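What Happens to the Other Half of the Watermelon
Project report, Year 2 Food Studies
Vendula Kollár, Maarten Peeters, Floor Koster

Background

Watermelon is cheap in summer and is often sold whole. Our group wanted to know how much of a whole melon gets eaten in an ordinary household and how much goes in the bin or the compost. We kept to one fruit so that people taking part would not have to weigh everything they threw out.

Our supervisor, Ville Kuusisto, suggested we split the waste into rind and flesh. Rind is mostly thrown away on purpose. Flesh is thrown away when it has gone soft or sour, or when it has been forgotten at the back of the fridge.

Method

We asked 20 households to buy one whole melon each and keep a diary until it was finished or thrown out. Each household got a kitchen scale, a bucket with a lid and a sheet to fill in. The sheet asked for the time of day, the weight of anything put in the bucket, and one word for the reason. The scales were borrowed from the school and checked with a 100 gram weight before they went out.

Two diaries could not be used. One household moved house partway through and the other had written the weights in cups. We took these out before working out any averages.

Melons came from two shops, Lambrechts and Troseo. We did not ask people to use one or the other. The Troseo melons were smaller, so we recorded the starting weight of each melon and compared percentages as well as grams.

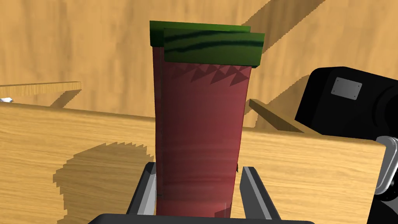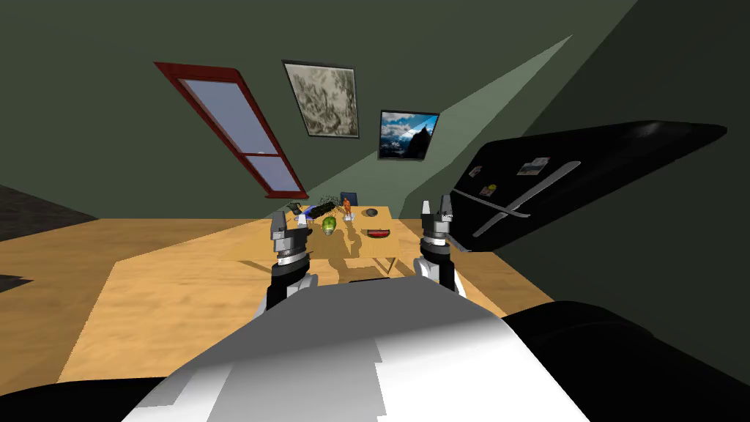
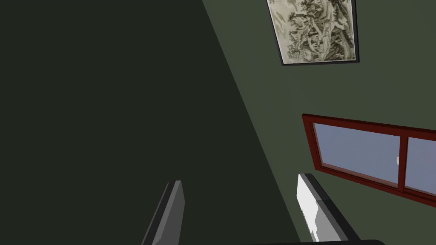
Figures 1 to 3. Computer renders: watermelon slice (1), small wooden table (2), framed landscape (3).

Results

Rind was the larger part of the waste in every usable diary. The heaviest bucket held 3,054 grams in total, and nearly all of that was rind from a thick-skinned Lambrechts melon. Its flesh was finished in one afternoon at a birthday lunch.

Wasted flesh depended mostly on how the melon was cut. Households that cut the whole melon on the first day threw out more flesh than those that cut a piece when they wanted it. The most common word in the reason column was "mushy". "Forgot" was second.

Storage made a difference too, but a smaller one than we expected. Covered pieces were kept longer than uncovered ones. Several people wrote that uncovered melon had picked up the smell of other food, usually onion, and was thrown out for that even though the texture was still fine.

Household size had a clear effect. People living alone wasted the largest share of flesh. Cor Koster, who lives alone and was one of our most careful diary keepers, noted that he would have bought a half if the shop had sold halves.

Using the rind

Four households tried pickling the rind from a recipe we supplied. Three said they would make it again. The fourth found it too sweet. The peeling took longer than the recipe said, and we should have tested it ourselves first.

Problems with the study

Taking part probably changed how people behaved. Someone with a scale and a bucket on the bench is more likely to finish the melon. The group was also made up of people we know, and most of them live in the same two suburbs. We ran the diaries in February, and a cooler month such as October might give different results because fridges are less crowded then.

What we would change

We would supply the melons ourselves so the starting weights were closer. We would also add a column for where the melon was kept, as we had to phone people afterwards to ask.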